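Wednesday, November 28, 2018

Cold start this morning, left Brerkville late and didn't get set up until after ten. The plan was to settle the finger question for the hand-held tool before I order anything else from Zirnano. I have been putting this off since August.

Two sets of pads to compare. The first is the smooth gray silicone I cut myself. The second is the ridged dark blue ones. Same black fingers under both, same bolts, same trigger spring, so whatever changed between runs should be the pads or me. I did the smooth set first and swapped at lunch. The swap took longer than the testing did. One of the small screws on the left finger was overtightened (my doing, last week) and I had to go out to the car for the better driver.

Objects were snack packets and wrapped pastries, whatever was going on the table. I like packets for this. A box tells you very little — anything will pick up a box. A packet slides, puffs up on one side when you squeeze the other, and the foil is slick.

Smooth pads: fine on the pastries, poor on the flat packets. The packet creeps out the front as the fingers close. If I squeeze slowly it creeps less, but then I'm compensating with my hand, and an arm won't do that unless somebody writes it in. 50 tries, 4 clean drops and a good many more where the packet stayed in but turned. I wrote the turned ones down separately this time. In August I lumped them in with the good ones, and that is why those numbers are no use.

Ridged pads: less creep. The ridges get hold of the crimped edge if I come in across the packet. Coming in along it they do not help much. They also leave faint lines on the pastry wrappers, which may matter to Filtham and may not. I got through 68 tries before my wrist gave out. Haven't tallied them yet.

The other thing is opening width. I had been setting the fingers only a little wider than the object to save travel, and with the big packets I kept nudging one side before the other finger got there. Opened them right up for the afternoon and went in slower.
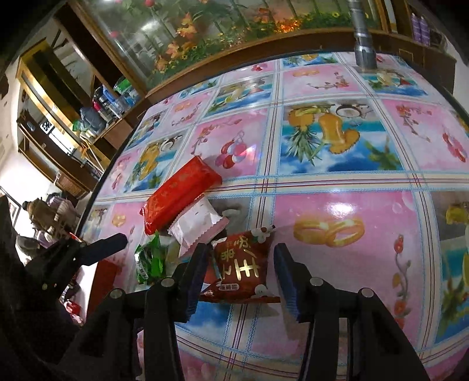

Ojārs Jankauskaitė called around four and said I was testing the wrong thing. Pads wear, he said, and a fresh ridged pad will beat a fresh smooth one on foil every time, so the comparison that counts is after 4,000 closings, when the ridges have rounded off. He also thinks the camera mount flexes when I squeeze hard and that some of my "turned" packets are the camera moving. I told him I'd check the mount. He's probably right about the wear. I don't have a way to do 4,000 closings by hand and said so. He said Kyei has a bench cycler sitting idle and to ask for it.

Wrote to Kyei before supper. No answer yet.

To do tomorrow: tally the ridged run, put a straightedge on the camera mount with the trigger held down, order two more pairs of the blue pads either way. Find the small driver.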